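Slide 4. Visit to Nisach, May

Start with why we went. Karatov asked us whether fabric handling was ready to trial at the Prarkumgate site. Danai Tzanetos set up the visit and ran the demonstration. Three of us attended, from 9:30 until lunch.

Knits are the hard case — they stretch, fold under themselves and don't hold a shape. Point to the finger lying flat along the side of the fold.

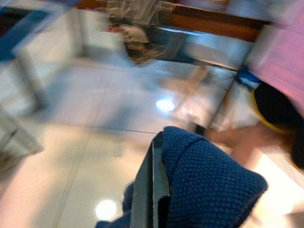
How much of the job does the operator still do?
At Nisach the operator picks the item and starts each run, and the arm handles the grasp and the move.

Slide 5. What we were told

Danai's log for the month had 586 attempts, 479 of them marked good. Give both numbers and leave them up for a bit. Most of the misses were put down to grabbing two layers when one was wanted. Don't get into the software here, it's covered on slide 9.

Mention that the wrist camera feed was on a monitor all morning. People will ask about the picture quality. Fast moves smear it and bright light washes out the colour, so show them the next one before moving on.

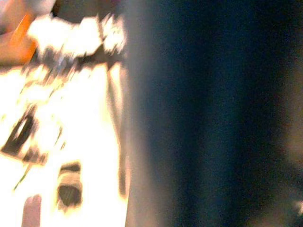

Wrist camera view, strong glare at left, motion blur

Slide 6. Next steps

Karatov wants a quote for a five-week trial. Tzanetos to confirm the floor space at Prarkumgate. Pause for questions, then hand over.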